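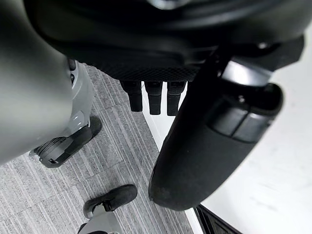 Grey and black parts over carpet

Is it normal to feel worse the day after a massage?

Asked Oct 19, 2021 in Bodywork & Massage

Hi all, first time posting, long time reader (mostly the foot pain threads, those got me through last winter). I had my first ever deep tissue massage and I'm trying to figure out if what I'm feeling is okay or if I should be calling someone.

Background: I'm 52, I sit at a desk, and my shoulders have been up around my ears since June when we moved offices. My sister gave me a gift card for Nestia, the place in the Skurdale shopping center next to the dry cleaner. I booked the 90 minute one, then chickened out and switched to 60. The therapist asked a few questions on the intake form, medications and surgeries and so on, and then asked what pressure I wanted. I said "firm" because I thought that was what you say. I didn't want to waste the gift card on something that felt like being patted!

It was intense. There was one spot between my right shoulder blade and my spine where I was holding my breath and gripping the sides of the table. She did ask if it was too much and I said no, it's fine. It was not fine, but I didn't want to be difficult. Afterward I felt amazing, kind of floaty, drove home with the radio off and had a bowl of soup and went to bed at 8:30.

Then this morning I woke up and felt like I'd fallen down the stairs. My upper back is sore to touch, turning my head to the right is stiff, and I had a dull headache until lunch. No bruises that I can find, although I can't see back there very well and the bathroom mirror is no help. I also feel sort of weepy and tired, which is odd for me.

So my questions, all jumbled together: is this normal? How long does it last? Is it really toxins coming out, like my coworker keeps telling me? And do I go back? I have another visit left on the card and it cost her $86 a visit, so I'd feel terrible letting it go to waste. Thanks in advance, and sorry this got so long.

3 answers

Answer 1 (marked helpful by asker)

Oh, I feel for you, I did exactly the same thing my first time. I've been a massage therapist for a good while now (small practice in Vultlow, just me and a very noisy space heater) and I hear this from new clients all the time.

Soreness the day after deep work is common, especially if you haven't had it before and you were tensing up against it. Think of how your legs feel after the first long hike of the year. It usually peaks within a day or so and fades over the next couple of days. Stiff neck, tender when you press on it, a bit wiped out, all pretty ordinary. The headache I'd put in the same pile if it's gone now. If it comes back and it's a bad one, different from your usual kind, that's a doctor call.

The weepy thing happens too. People get embarrassed about it and really shouldn't. You lay still for an hour with your phone off, possibly for the first time in months! I've had clients cry on the table and then ask me where I got my curtains.

On toxins, no. I know it gets repeated a lot, I was told it in school myself, but I've never seen anything that backs it up. Drink water when you're thirsty, same as any other day. A warm shower on the shoulders is nice. Go for a gentle walk at lunch. I'd skip the gym for upper body until it calms down.

Please do call your doctor, and don't wait on it, if you get numbness or tingling down the arm, weakness in your hand, a swollen or hot calf, fever, chest pain or trouble breathing, or pain that's getting worse by day three or four. And if you take blood thinners, mention it both to your doctor and to whoever is massaging you, because firm pressure may not be a good idea for you at all.

Now, about going back. I'd say yes, but tell her what happened. You really won't hurt her feelings. Something like "I was pretty sore last time, can we go medium and spend less time on that right side?" Any decent therapist will be glad to hear it. We can feel some things with our hands but we can't feel what you feel. I ask for a number, zero to ten, and I like to stay around a five or six. If you're holding your breath you're past that. Holding your breath is the one I watch for. You can also ask for a regular relaxation massage and have her do a few minutes of deeper work where you want it, that's what I'd pick for someone at a desk all day.

Wait until the soreness is completely gone before you book. For most people a week or two is plenty.

Answer 2

Agree with the above mostly. I get one every month for my lower back and I was always sore until I started doing arnica gel after. Can't swear it does anything but it smells good and my husband rubs it in so I'm not complaining lol.

Also check the expiration on the gift card. I had one from a different spa (Ding, the one by the movie theater, I think they've closed now) and by the time I got around to it they'd only honor half. Call and ask, some places will let you move it to a different service too. I swapped a deep tissue for a foot soak and a scalp thing once and it was the best hour of my year.

Tip is on the full price by the way, even with the card. I didn't know that my first time and I still think about it.

Answer 3

no pain no gain, mine hurts every time and thats how you know its working. drink a lot of water to flush it

Comments on Answer 3

Please don't tell a first timer this. Sore afterward can be okay, but pain isn't the goal, and plenty of people get good results from light pressure. See what I wrote up top about the water.

ok well it works for me

Update from the asker

Thank you so much everybody! Second evening now and I can turn my head almost all the way, still a bit tender if I lean back on the kitchen chair. Headache hasn't come back. No tingling or anything on that list, I went through it twice. I don't take blood thinners, just something for my thyroid, and I did put that on the form.

I called Nestia and the lady at the desk was very sweet about it. The card is good through next June so there's no rush, and she made a note on my file that says medium pressure, check in often. She also said I can switch to the relaxation one at no extra charge. I'm going to do that, and I'm going to say a number out loud if she asks me, even if I feel silly.

Still not sure about the arnica. Does it stain? I have white sheets.

This question has been viewed 1566 times. 30 people found Answer 1 helpful. 2 people found Answer 3 helpful.

Related questions
Can I eat before a massage?
How do I tell my therapist the table is too cold?
Hot stones or no hot stones with sensitive skin
What do you wear for a shoulder massage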